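Category: Kitchen Tips > Working Kitchens
Last updated: November
Reading time: 2 minutes

Sharing a staff kitchen with a robot arm

The canteen at Milten got its arm in the spring, and Jaruwan Kaewkla, who had run the prep counter without one perfectly well, was told it would free her up. It has. She is now free to tidy up before it starts.

A few things we've picked up since.

Give everything a home and leave it there. A person will find the fruit bowl wherever you dumped it. The arm prefers it where it was on Friday.

Keep knives in the block, handles up. You should have been doing this anyway, and your mother did mention it.

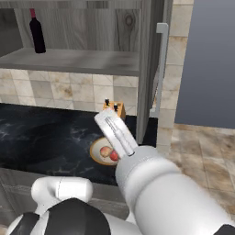
Wipe down before the shift, while the arm is parked. Weidong Jiang used to do his wiping round it as it worked, and was sent on a course.

Put soft fruit on top. Peaches bruise whoever picks them up, but a colleague can at least be made to eat the evidence.

Agree who presses stop. We had two people responsible, so each waited politely for the other. It's Jaruwan now, and her name is on the wall.

As for jobs, all 8 of us are still here. There's less fetching and a good deal more standing nearby looking qualified. Amnuay misses the fetching, as it got him out of meetings. He has asked whether the arm could go to those.

Tags: worktops, staff kitchens, automation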